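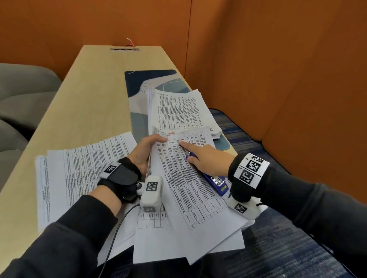

Record library list gets its big paper check before the Ullthorpe move

August 16, 2026

If you've been wondering why the orange booth upstairs at the Kariuki Rooms has been so hard to get into lately, it's the record library. The whole catalogue has been printed out and is being checked line by line before the collection moves over to Ullthorpe at the end of the month, and I've been roped in for a good chunk of it.

For anyone new round here, the record library is the lending collection of LPs and singles that has lived in the back of the Jendosthorpe reading room for as long as I've been borrowing from it. You pay your subs, you take a few home, you bring them back when you remember. It's brass bands, an awful lot of light opera, folk, a surprisingly good run of soul and one whole crate of steam train recordings that goes out more than you'd think.

The trouble is that the catalogue has been kept in two places. There's the old card index, which was typed up years ago, and there's the newer list on Skovov, the lending program we all grumble about. The card index says we have 1,296 records. Skovov says 1,276. So there are 20 records that are either missing, lent out and never booked back, or were never there in the first place, and we can't very well pack up and sign everything over to the new place without knowing which.

Giorgia Pace has looked after the collection for the past few years and it was her idea to do the job on paper. I did ask (more than once!) whether it couldn't all be done on a screen. "I've tried it on a screen and I go cross-eyed by the second page," she told me. "On paper I can put a ruler under the line and I know where I am."

Fair enough, and having done a few sessions of it now I've come round to her way of thinking. But goodness, it makes a lot of paper. Every record has a line for the title, then the artist, label, shelf number, condition and when it last went out, and all of that has to squeeze into very narrow columns to fit. The type is tiny. I've been wearing my reading glasses and still holding the sheets out at arm's length like my dad used to.

Once you add in the loans history, which we're going through as well, we must have got through roughly 3,000 sheets. That's why we needed the long table. The near end disappears under paper within minutes of anybody sitting down, and the stack goes on top of the big blue and grey desk mat in the middle so at least one pile has a home. Everything else fans out on the left, and then it starts to slide over the edge and you have to shuffle it all back again.

The system, such as it is, goes like this. One person takes a stapled bundle and reads out the shelf number and the title. The other has the matching pages from the card index and says yes or no. A yes gets a tick in pencil. A no gets a ring round it and goes on a separate list, and when we've got enough for a trip somebody goes over to Jendosthorpe to have a proper look along the shelves. We swap over when the reader's voice gives out.

I'll own up to having put a whole bundle back in the wrong order on my first go. Giorgia was very nice about it, though she did start stapling things a bit more firmly after that.

So where are we up to? Well, the good news is that most of the missing 20 are turning out to be muddles and not losses. Several were double albums that had been given two cards, one for each disc, and only one line on Skovov. A couple had been carded under the conductor and then carded again under the orchestra. Two more turned up in the wrong sleeves — a Christmas carols LP and a record of birdsong had swapped places, and I do wonder how long ago that happened and whether somebody had a very odd Christmas Eve.

That still leaves a few we can't account for. We think they went out before Skovov came in, when loans were written in a book by the door, so they may well be sitting in somebody's sideboard. If you've got a record at home with a green spine label and a number beginning with J, would you please have a look? There are no fines, there never have been, and you needn't explain yourself. Drop it in at the Jendosthorpe reading room or hand it to any of us at the Kariuki Rooms. A padded sleeve is kind but a carrier bag is fine.

As for the move, the Ullthorpe premises are bigger, on the ground floor, and have proper deep shelving, so the singles can come out of their shoeboxes at last. Borrowing from Jendosthorpe carries on as normal until the packing starts, in the last week of August. After that there'll be a gap while everything is shelved again, and Giorgia would like people to take out a few extra before then, partly so you've something to listen to and partly so there's less for us to carry. The usual limit is being lifted for the purpose. I've already got my eye on the trains.

Your membership moves with the records, so you won't have to join again, and the subs are staying the same. The one thing that changes is the shelf numbers. Anybody who has their favourites written on a slip of paper in their purse (I know I'm not the only one) will need to look them up afresh, and there'll be a printed list by the door at Ullthorpe for those who don't fancy using Skovov.

We could do with another pair of eyes on the last of the loans pages. You don't need to know anything about records, but you do need to be all right with small print, and a ruler of your own would be handy as ours keep wandering off. The booth is comfy enough and there's a grey armchair just beside it if you'd like a breather between bundles. Leave your name at the desk downstairs and Giorgia will ring you back.

The used sheets will be going for scrap paper once the lists agree, so if you run a playgroup or you've got children who get through a lot of drawing, ask for a bundle. They're plain on the back.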